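Learning to turn a tap by first guessing where it will not move

7/24/26

The group at Plinier has spent the last year and a half on a question that sounds small: if a robot meets a tap it has never seen before, where should it put its finger? Their answer is a method they call Vurnura, and I spoke with the lead researcher by video call, in the morning for me and quite late in the evening on the other side. The researcher asked that the work be credited to the whole group, so I use no name here.

"Most people begin with the question of which point on the object is good to push," the researcher told me. "We also began like this. In April we had a network that gave a score to every point, and the scores looked very nice in colour. Then we let the arm push, and the handle did not turn."

The trouble was in the direction. A point at the end of a lever is an excellent place to push one way and a useless place to push another way, and the first network had mixed the two together. The new version predicts, for each point and each direction, how much of the motion will be resisted. The robot removes the worst candidates first and spends its few attempts on what is left.

I asked why the group chose taps. Drawers and doors are more usual in this field.

"A drawer has one front and one handle, and you pull. A tap can have almost any form. Some designers like leaves, some like crosses, some like a plain stick. The axis is hidden inside the base, so the shape can tell you only a part. Also my kitchen tap was broken at that time, and I had opinions."

All training was done in simulation, with 129 tap models taken from an internal collection named Flononside. Each model received 400 random pushes, and the resisting force was recorded for every one of them. Nothing was labelled by hand. 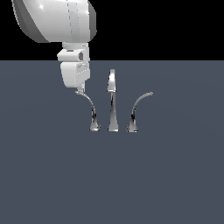 The simulated arm with its fingertip by the lever of the left handle, on a three-piece chrome tap set.

Sets with separate handles were the most difficult group, the researcher explained. The spout is often the tallest part, and the early network was attracted to it.

"It wanted to push the spout, again and again. For the network, a long thin thing was a lever. We did not write any rule against this. When the resistance data came in, the preference for the spout went down, and after that we could look at more interesting mistakes."

On taps kept apart from the training, the robot was allowed 4 attempts per handle. The older scoring method generally used all of them. With Vurnura the handle was moving by the second attempt in roughly 3 cases out of four, and the researcher was careful to say that "moving" means past a small threshold angle. It does not mean fully open.

"Please write this clearly. If the reader thinks we open the tap completely, I will receive emails."

A comparison method, published inside the organisation under the name Hyvönen, still does better on single-lever mixers. It fits a joint model to the object before touching it, and with a simple shape this is hard to beat. The researcher did not try to hide the result and spent some minutes defending the other method against my questions.

We came then to the matter of metal. Chrome is awkward for a depth camera, and I wondered how much of the result would survive outside the simulator, where the method gets perfect geometry.

"Less than I would like. We give it noise in training, and we remove pieces of the surface so it learns to live with holes. But real reflection is not random noise, it has a structure. For the first real trials I would paint the tap grey, and I am not ashamed of it."

Those trials need a wall fixture and a force sensor that has been on order for some time. Meanwhile the group is testing whether the same network can work on window latches without new training. I asked for a number and was refused politely.

"Ask me when the sensor is here. I will know then if the numbers we have already are any good."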